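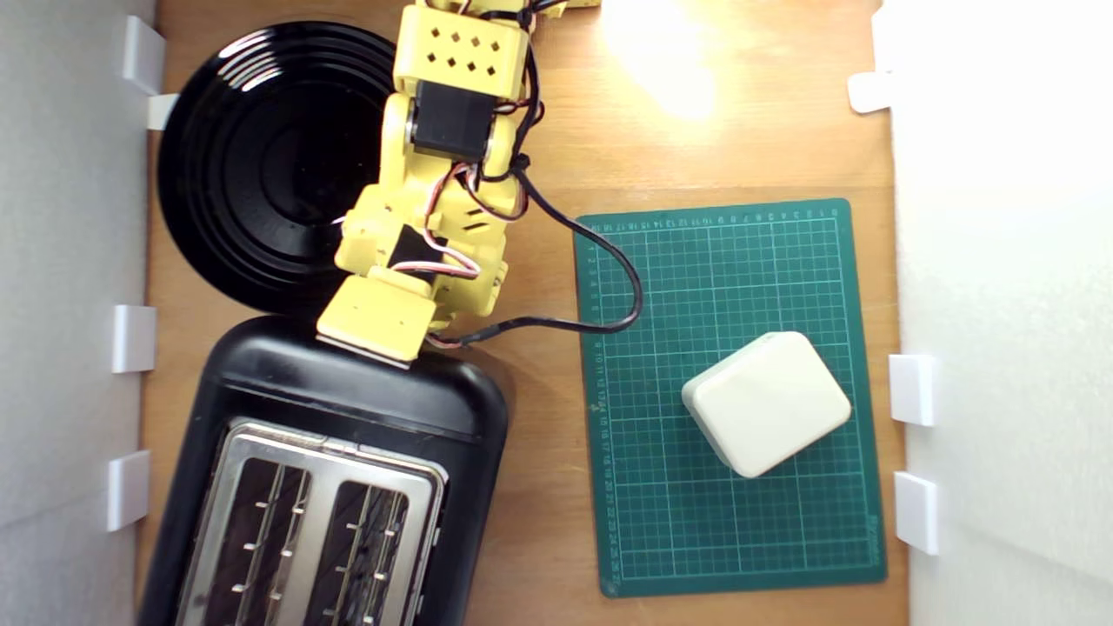 Kristine Macapagal observa que a pergunta já surgiu noutras secções do portal e que convém distinguir, antes de mais, a garantia do fabricante da garantia legal do vendedor, pois os prazos e os interlocutores diferem.

Garantia de pequenos eletrodomésticos: quem responde pela reparação?
Publicada em 14/1/20 na secção Consumo e Reclamações

Adquiri em julho uma torradeira da marca Fluko na loja em linha Ledatden. Uma das ranhuras deixou de aquecer. A loja remete-me para o fabricante; o fabricante, por sua vez, indica o centro de assistência Pruvgate, que exige o pagamento de 12 euros a título de diagnóstico. Solicito esclarecimento sobre a legitimidade desta cobrança e sobre a entidade a quem devo dirigir a reclamação. Conservo a fatura, mas já não disponho da embalagem original.

3 respostas

Resposta de Kristine Macapagal (aceite pelo autor da pergunta)
Sendo a compra efetuada por um consumidor a um profissional, a reclamação deve ser apresentada ao vendedor, neste caso a Ledatden. É a ele que cabe repor a conformidade do bem - por reparação ou substituição - sem encargos para o comprador. A falta da embalagem não constitui, por si só, fundamento de recusa. Recomenda-se o envio de comunicação escrita, com aviso de receção, da qual constem:
número e data da fatura
descrição da avaria
solução pretendida
prazo razoável para resposta
Caso a loja mantenha a recusa, poderá recorrer ao livro de reclamações eletrónico ou a um centro de arbitragem de conflitos de consumo.
91 utilizadores consideraram esta resposta útil

Resposta de Lagman
Concordo com o exposto. Acrescento que, em situação idêntica com uma chaleira, aguardei nove dias pela resposta da loja e o valor do diagnóstico foi-me devolvido. Guarde o recibo da Pruvgate, se chegar a pagar.

Resposta de utilizador não registado
Por esse preço mais vale comprar outra. Verifique também se não é do disjuntor.

Esta pergunta encontra-se encerrada a novas respostas.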